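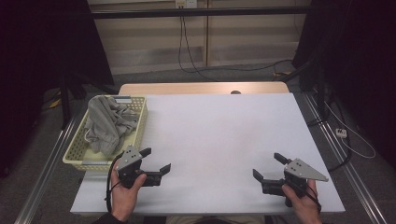
**Ukuseo Workshop / Kit Lending Desk**
Page kept by Noreen Lashari and Luana Siqueira. Last changed in October.

# Mundska hand grippers: table setup, cloth work and care

The Mundska kit can be borrowed from the desk for up to two weeks. You get a pair of hand-held grippers, their cables, a recorder box and a folded instruction sheet. You hold one gripper in each hand, do an ordinary chore with them, and the recorder saves the movements for training a robot arm. We have had the kit since spring and used it mostly for cloth: towels, T-shirts, dishcloths. What follows is what we do now, with our opinion of the kit at the end.

## The table

- Use a white board or a plain white top. Patterned oilcloth made our recordings hard to review, and gray cloth shows up well on white.
- Wipe the board before every session and again at the break. A barely damp microfiber cloth is enough. Skip spray polish, which leaves the surface slick and lets the cloth slide away from you.
- Lint and crumbs collect where the fingers touch down. Brush them off toward you with a dry hand brush.
- Sit close enough that your elbows stay bent at the far edge of your reach. If you have to lean to get to the basket, move the basket.
- Put a square of rubber shelf liner under the board if it creeps.
- Lamps go off to the sides. Overhead light alone puts the shadow of your own hands on the work.

## The basket

A cheap plastic basket with holes in the sides is fine. We tried a wicker one and the cloth snagged on it every few tries. Tall baskets are a nuisance with grippers, as the handle hits the rim before the fingers reach the bottom. If you can't lay your forearm across the rim comfortably, it's too tall.

Put the basket toward the back on one side and leave the rest of the board clear. Left or right doesn't matter to the recorder, but pick one and stay with it for the whole batch. Write it on the log sheet.

Drop the cloth in crumpled. A folded towel in the basket is easier to pick up than anything you will meet in a real laundry pile, and you end up with a batch of recordings that all start the same way.

## Picking up and folding cloth

1. Open both grippers fully before reaching.
2. Take a ridge of cloth. Going for a flat part pushes the fingers into whatever is under it.
3. Close slowly until the cloth stops slipping, then stop squeezing. Most beginners crush the handle and have a sore thumb by lunch.
4. Lift clear of the rim before moving sideways.
5. Lay the near edge down first and pull the cloth flat with the other gripper.
6. Find two corners, pause, fold.

The pause in step 6 matters to whoever trims the recordings later. Sobia Bangash does ours and asks for one slow breath between moves.

If you lose a corner, don't put the gripper down and use your fingers. Either recover it with the grippers or stop the recording and start over. Both are fine. Mixed ones get deleted.

## Cables

Let each cable drop in a loose loop past your wrist and off the front of the board. A tight cable pulls the gripper around as you turn your hand, and you will fight it without noticing. Push long sleeves up or wear a snug cuff.

On the floor, keep the power strip to one side of the chair and run the slack along the wall or the rail. Tape down any cable that crosses where you walk. Painter's tape comes off our carpet clean; duct tape didn't.

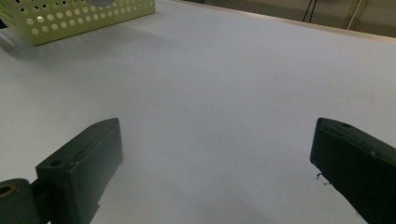
Check the fingers for play before you start. Hold one closed and try to wiggle it. A little movement is normal. If it clicks, the pivot needs tightening, and the desk has the right hex key on a string by the sign-out book. Please don't use pliers.

## Cleaning and storage

- Dry toothbrush for the seams and screw holes.
- No alcohol wipes on the fingers. We dulled a set that way.
- Dry lubricant only at the pivots, and very little. Oil gets on the cloth.
- Store the grippers open, with the cables coiled separately. Wrapping a cable around the handle bends it at the plug.

## What we think of the kit

It is comfortable for short sessions and tiring for long ones. Ylva Sundqvist did 31 towel folds in a morning and said she would stop at 24 next time. Nusrat Yousafzai has smaller hands and finds the handle too wide, and a wrap of athletic tape made it worse, so try it on before you borrow it for a whole week.

The grip on terry cloth and knits is good. On thin, slippery fabric it is poor, and stick-on rubber pads helped only until they peeled. The instruction sheet covers charging the recorder and little else.

We also had the Bomik set on loan for a month. It is lighter and has no cables, but it went to sleep in the middle of recordings and we sent it back. For cloth we would pick the Mundska again. For small hard objects such as spoons and clothespins, the Bomik closed more evenly.

Replacement fingers come from Debnath, and the desk keeps one spare pair. The deposit is $200, returned when the kit comes back with everything in the case. Returns are Tuesday before noon. Put the log sheet in the lid pocket, as sheets left on the counter get recycled.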